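Ariel Cabanatuan
July 3, 2021

I've kept a sourdough starter going since January and I get asked the same things a lot, so I'm putting my answers in one thread.

Flour first. I use plain store whole wheat for feeding and white bread flour for the loaf. I tried the fancy stone-ground bag from Hedlund, the mill shop out on the county road. It was good. It cost twice as much and my family couldn't taste it.

My feeding is equal weights of starter, flour and water. I keep a small jar. Big jars mean you throw out more, and I hate throwing out flour.

Tap water is fine here. If yours smells like a pool, leave a pitcher out overnight.

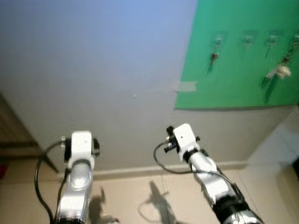
Do you have to feed a starter every day?
Only if it lives on the counter. Mine goes in the fridge and gets fed once every 7 days, and it's been fine on that schedule for months.

When I want to bake on a given morning, I take the jar out the morning before and feed it twice that day. By bedtime it has doubled and the dough gets mixed.

The dough: 500 grams of bread flour, 350 grams of water, 100 grams of starter, 10 grams of salt. If you're new, go a little lower on water. Wet dough sticks to everything and you'll want to quit.

I don't knead. I fold it four times over 2 hours, then leave it alone. Marisol Rosales taught me to wet my hands first – before that I was scraping dough off my wrists with a butter knife.
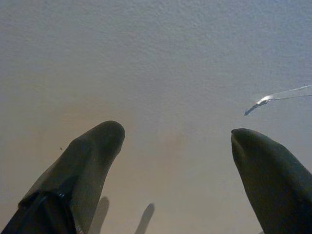

Ariel Cabanatuan

Gray liquid on top of the jar is normal. Stir it in or pour it off. I pour it off when it smells like nail polish remover, then feed it.

Pink or orange streaks are a different matter. Throw the whole thing out and wash the jar in very hot water. I lost my first one that way and started over the same day.

Baking: a heavy pot with a lid, oven as hot as it goes, which on mine is 500. Half an hour with the lid on. Then the lid comes off and I turn it down to 450 until the crust is the color I like. My daughter likes it pale, so she gets the first loaf.

Wait before you cut it. An hour at least. I've cut in at ten minutes and the middle was gummy, and I ate it anyway with butter.

Leftover starter goes into pancakes on our end. 200 grams of it, an egg, a spoon of sugar, a pinch of salt and a little baking soda right before the pan. The batter puffs up fast so have the pan hot already.
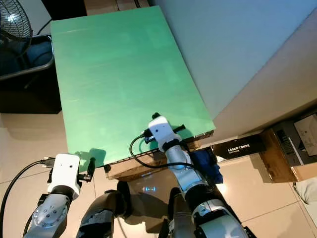 Green board, cardboard underneath

A few people asked about summer. Everything goes faster in a warm kitchen. I use colder water and check the dough an hour early. Last week I forgot and it climbed out of the bowl – I baked it in a sheet pan with oil and rosemary and called it focaccia.

If you're near Plestov and want some starter, message me and bring your own jar. I'm out of jars.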